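Le linge, novembre et moi

Lundi 4 novembre 2019

Il pleut depuis jeudi et j'ai du linge partout. Sur les chaises, sur la rampe de l'escalier, sur la porte de la salle de bains qui ne ferme plus à cause d'une serviette pliée en deux. Le chat dort sur la seule chose que j'avais pris la peine de repasser. Je me suis dit que c'était le bon moment pour reprendre ce blog, abandonné depuis l'été, et pour vous parler d'un sujet que je rumine depuis longtemps : ma réconciliation, très tardive et encore fragile, avec la lessive.

Il faut vous dire que j'ai grandi dans une maison où le linge était une affaire sérieuse. Ma grand-mère lavait le lundi, étendait le lundi, repassait le mardi, et il ne serait venu à l'idée de personne de faire tourner une machine un jeudi soir à vingt-deux heures comme je le fais, moi, en pyjama, avec la moitié du panier encore par terre. Elle avait une armoire en noyer qui sentait le savon et la lavande, et les draps y étaient rangés par lits, avec un ruban autour (bleu pour les chambres du haut, blanc pour la sienne). Quand on ouvrait la porte, on parlait plus bas, comme à l'église.

J'ai hérité de l'armoire. Les rubans, je les ai perdus dans le déménagement, et je n'ai jamais eu le courage de les remplacer.

Le grand tri

Tout a commencé avec mon voisin du dessus, Rostam Najafi, qui a tenu un pressing pendant 30 ans et qui m'a croisée un matin dans le hall avec un sac énorme que je descendais à la collecte de vêtements. Il m'a demandé très poliment s'il pouvait jeter un œil. J'ai dit oui, un peu gênée, et nous voilà tous les deux accroupis devant les boîtes aux lettres à sortir des pulls ! Il en a remis la moitié de côté. Un gilet que je croyais fichu était simplement feutré aux coudes. Une chemise jaunie au col n'avait besoin que de savon de Marseille et de patience. « Vous lavez trop, et trop chaud », m'a-t-il dit, et je suis remontée avec mon sac à moitié plein et un peu de honte.

Depuis, je lave moins. Un jean qu'on suspend une nuit près d'une fenêtre entrouverte peut très bien attendre. Les pulls de laine aussi, à condition de les secouer et de les laisser respirer à plat. Je suis descendue à 30 degrés pour presque tout, sauf les torchons et les draps, et j'ai divisé la dose de lessive par 2, ce que ma machine semble avoir pris avec beaucoup de philosophie.

Le rouge, en revanche, je continue de le laver à part. Je porte encore le deuil d'une nappe blanche brodée, sortie du tambour d'un rose très franc un soir de novembre, il y a des années, par la faute d'une seule chaussette. J'ai tout essayé sur cette nappe : le lait, le percarbonate, le soleil. Elle sert maintenant pour les goûters d'anniversaire, et les enfants de ma sœur la trouvent magnifique.

Plier, cette corvée

Je peux laver, étendre, même repasser en écoutant la radio. Mais plier ! Le linge propre reste en tas sur le lit, puis passe sur le fauteuil quand il faut dormir, puis revient sur le lit le lendemain matin. Chez nous, ce tas a fini par avoir un nom, Costache, comme le chien de mon enfance qui se couchait lui aussi partout où il ne fallait pas. « Tu peux pousser Costache ? » est une phrase que l'on entend chez moi à peu près tous les soirs.

Alors je me suis donné une règle. Je ne plie pas tout d'un coup, je plie 11 pièces et je m'arrête. Souvent je continue, emportée par l'élan, et parfois je m'arrête pile à la onzième avec un plaisir assez enfantin. Je commence par étaler le vêtement bien à plat, je lisse avec la main du col vers le bas, je rabats les côtés, puis les manches, et je plie en trois. Pour les pulls épais, seulement en deux, sinon on se retrouve avec une brique dans le tiroir.

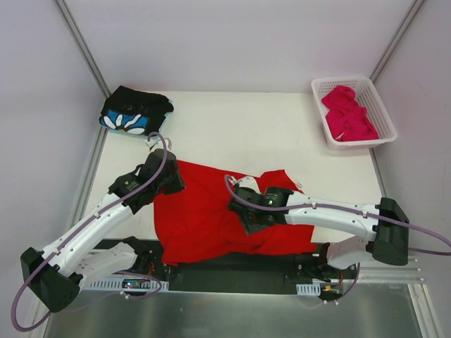 L'armoire de ma grand-mère

Revenons à l'armoire. Pendant longtemps elle m'a servi de débarras : les valises en bas, les couvertures en boule au milieu, et tout en haut des cartons que je n'ouvrais pas. En septembre je l'ai vidée entièrement, j'ai lavé les étagères à l'eau vinaigrée, et j'ai laissé les portes ouvertes tout un week-end. Le bois a gardé son odeur, je ne sais pas par quel miracle.

Au fond d'un carton j'ai retrouvé son carnet de linge. C'est un petit cahier à couverture grise où elle notait tout ce qui entrait dans la maison et tout ce qui en sortait, usé, donné, découpé en chiffons. Chaque pièce avait son numéro. La dernière ligne porte le 1 023, « torchon à liteaux, cadeau de Jeanne », et puis plus rien, des pages blanches. J'ai passé la soirée assise par terre à le lire. J'y ai retrouvé les draps de mon premier vrai lit, une robe de chambre de mon grand-père dont je me souvenais à peine, et une nappe blanche brodée, au numéro 412. Oui, celle-là.

J'ai hésité plusieurs jours, puis j'ai pris un crayon et j'ai ajouté en face, tout petit : « devenue rose ».

Je ne vais pas tenir le carnet comme elle, je me connais. Mais j'ai remis les draps par lits, avec de la ficelle de cuisine à la place des rubans, en attendant. J'ai cousu des sachets avec la lavande du balcon, une récolte bien maigre cette année, et j'en ai glissé un entre deux piles. Si l'une de vous connaît une mercerie qui vend encore du vrai ruban de coton au mètre, bleu de préférence, dites-le-moi dans les commentaires, je suis preneuse.

En attendant, il pleut toujours, la serviette bloque toujours la porte, et je vous laisse parce que la machine vient de sonner.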